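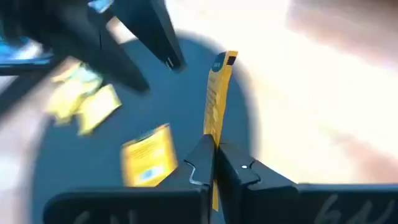
Automatización de procesos ligeros. Apuntes de la sesión 7
Tema: cómo leer la oferta de un kit bimanual de manipulación
Docente: Paraskevi Stefanou
Versión del 13/02/2024

Lecturas previas: el folleto comercial de Workis (Grunier), la oferta económica que se repartió en clase y el informe de Remo Mazza sobre el mismo kit. El informe es más corto que el folleto y bastante más útil.

1. Qué se vende

Grunier ofrece Workis como «célula bimanual lista para producir». El paquete incluye dos brazos con pinza de dos dedos, una cámara en cada muñeca, el ordenador de control y una licencia anual de software. La mesa la pone el cliente. El montaje también, salvo que se contrate aparte, y eso aparece en la página de condiciones y no en la portada.

La tarea de demostración es siempre la misma: coger sobres de té de una mesa y colocarlos. Conviene preguntarse por qué esa y no otra. Un sobre de té pesa muy poco, tiene un color que destaca sobre una mesa oscura y aguanta que lo aprieten un poco de más sin que se note en el vídeo. Es una tarea razonable para enseñar un agarre. Como prueba de que la célula sirve para envasar, se queda corta.

2. Las cifras del folleto

Grunier declara un 94 % de agarres correctos sobre 286 intentos. El número no es malo, pero el folleto no aclara varias cosas que necesitamos:

- Qué cuenta como agarre correcto. ¿Levantar el sobre? ¿Levantarlo y soltarlo en su sitio? ¿Sin arrugarlo?
- Si los intentos son consecutivos o se han elegido.
- Si hubo intervención humana entre uno y otro, por ejemplo para recolocar los sobres.
- Con qué luz se trabajó y si cambió durante la prueba.

Mazza pidió por escrito el registro completo y recibió una hoja con el porcentaje otra vez. Hasta que exista ese registro, en este curso tratamos el 94 % como una afirmación del vendedor.

Ejercicio rápido que hicimos en la pizarra: una línea que mueve miles de sobres por turno no puede convivir con un fallo de seis por cada cien si cada fallo exige que alguien se acerque a la mesa. El coste de esa persona no figura en el cálculo de amortización de la oferta.

3. El agarre

Los dos dedos cierran sobre el sobre puesto de pie, con la mitad superior libre por encima de la pinza. Es una postura cómoda para dejarlo después en una caja estrecha. Pero el sobre sostenido sale algo inclinado y con los bordes blandos, un poco arrugados. No sabemos si ya estaba así. En té a granel daría igual; en un producto que se vende por su presentación, el cliente va a protestar.

Preguntas para el comercial:

a) ¿La pinza mide fuerza o solo posición?
b) ¿Cómo llega el sobre a la vertical si los demás están tumbados? ¿Lo levanta la propia célula?
c) ¿Qué ocurre con dos sobres que se solapan? Sobre la mesa hay dos así, y es el caso normal en cualquier bandeja real.
d) ¿Para qué se usa el segundo brazo en esta tarea? Una pinza abierta cerca de los sobres no demuestra coordinación. Si la tarea se resuelve con un brazo, el precio debería compararse con el de una célula de un brazo.

La pregunta d) es la que peor se contestó en la visita. Spyros Mitsotakis-Vlachou la hizo dos veces y las dos le hablaron de «flexibilidad futura».

4. Las cámaras de muñeca

Ventaja: ven el objeto de cerca en el último tramo. Inconveniente: se mueven con el brazo. Los sobres de la mesa quedan borrosos con el movimiento, y el texto impreso del que se sujeta no se puede leer. Si la aplicación exige distinguir variedades por la etiqueta, hará falta otra cámara fija o una parada para leer. Ninguna de las dos cosas está presupuestada.

Atención además a la luz. Un suelo claro muy iluminado se come el fondo casi por completo. La mesa oscura salva el contraste. Con una mesa blanca habría que repetir toda la prueba.

5. Comparación con Dudov

La alternativa que estudiamos es el servicio de Dudov, que alquila la célula e incluye mantenimiento. Sale más caro por mes y obliga a un contrato de 2 años. A cambio, Dudov acepta una prueba de aceptación con el producto del cliente antes de firmar. Grunier la ofrece después del pago. Para mí esa diferencia pesa más que cualquier porcentaje, aunque Dionysis Vasilakis defendió en clase lo contrario y su argumento (la propiedad del equipo) merece leerse.

6. Trabajo para entregar en mayo

Redactad un protocolo de aceptación para la empresa ficticia Spanos, que envasa infusiones. Máximo 2 páginas. Debe definir el agarre correcto, el número de intentos, quién recoloca el producto y qué se hace con los sobres dañados. Entregas a Styliani Kyriakidis, en PDF. No se aceptan protocolos que copien la definición de éxito del folleto.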